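# An evening of sitting still in Andham

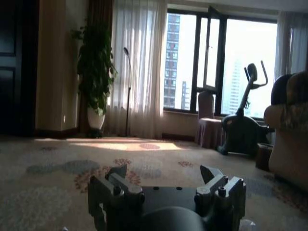 *Sun on the carpet, with the pink and blue-grey pattern running towards the window.*

I'm a fidget, so a talk on inner calm was never going to be my natural habitat. But my sister had a spare ticket, and so one September evening I found myself in the Golau hall with 200 other people, shoes off, waiting for Chiến Thái.

He's taught breathing and meditation for 18 years, and before that he sold insurance for Grenidico (he still has the voice for it - you'd buy anything). His subject was anger, and mostly the small kind. The queue, the email, the neighbour's hedge. "You rehearse it all day," he told us, "and then you wonder why you're tired."

Then came the sitting. Twenty minutes, eyes shut! I spent the first five planning supper and the next five with a dead foot, but somewhere after that I did go quiet, and I was a bit cross when the bell rang.

The questions were the best part. A woman from Arellano Street wanted to know whether you could forgive somebody who hadn't said sorry. He thought about it for ages and said he was still working on that one himself.

Tickets were £18 and the next talk is in the spring. My sister's already booked us both in.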